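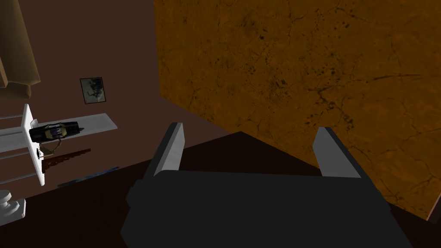 Page last changed: September

3.2 Surface patterns and perceived warmth

Figure 3. Rendered surface, orange-brown with dark veins and crack lines.

Veined finishes have been studied mainly for wear, and less often for how warm a room seems to the people in it. We compared answers from two sites, Jendwood and Wemari, where the same reading room layout was fitted with either a plain or a veined tabletop. The Wodum questionnaire was used at both sites without changes. It holds 14 items, each scored from 0 to 100, and was handed out on paper at the exit.

After incomplete forms were removed, 2327 remained. Mean perceived warmth was 9 points higher for the veined finish than for the plain one. The gap was smaller at Wemari, where the windows face north and the lamps are on all day — a difference the present design cannot separate from the effect of daylight.

Amber and brown grounds with dark veins, as in Figure 3, fall in the "warm, irregular" class of the Mosquera scale. Crack lines and speckles are coded separately from ground color. Gloss was not coded.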